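Release Patterns of Independent Singers in Brekemholm

Project report by Joana Meireles and Simone Magalhães
Submitted 17 April 2021

1. Background

The project examined how singers without a record label release their songs. Brekemholm was chosen for its small but active music scene and for the gig listings kept by the town library.
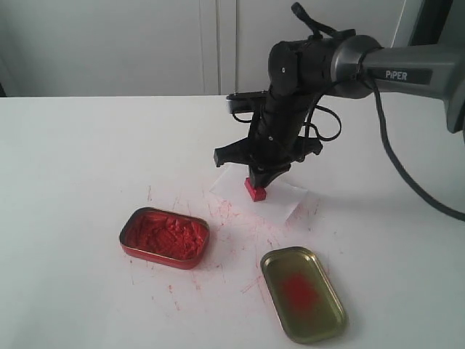
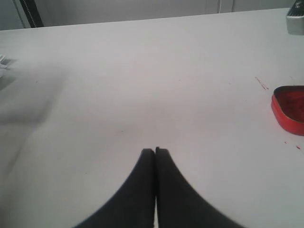
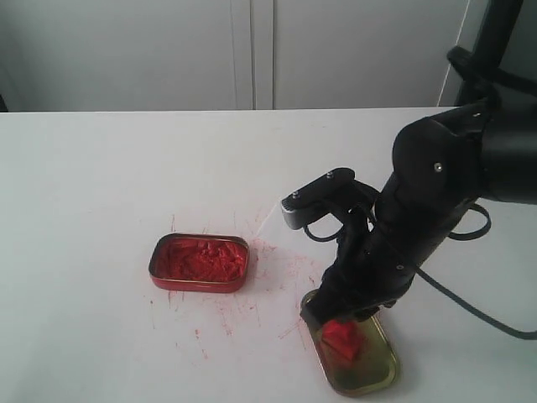
2. Material

The listings were searched from the year 2000 onwards. They gave 681 entries, from which 125 singers were identified. Choirs and cover bands were left out. A singer who performed under two names was recorded once, under the name used on the first release.

Release dates were taken from record sleeves and, where no sleeve could be found, from the Gresteck radio playlists. The playlists give the date of first broadcast, so these entries may be later than the true release.

3. Findings

Single songs have largely replaced albums in the later listings. Most singers released a song shortly before a live date, and August was the busiest month owing to the open-air concerts at Bettencourt Park. Gospel singers differed from the rest: their releases were spread evenly over the year and were more often sold at the door.

The duo Sitis was treated separately. Its members also released songs alone, and the listings do not always show which act was booked.

4. Limits

Online-only releases are under-recorded before the library changed its form. Sales were not studied. The spelling of song titles follows the listings, including where a sleeve differs.

The full table of singers is given in Appendix A and the coding sheet in Appendix B.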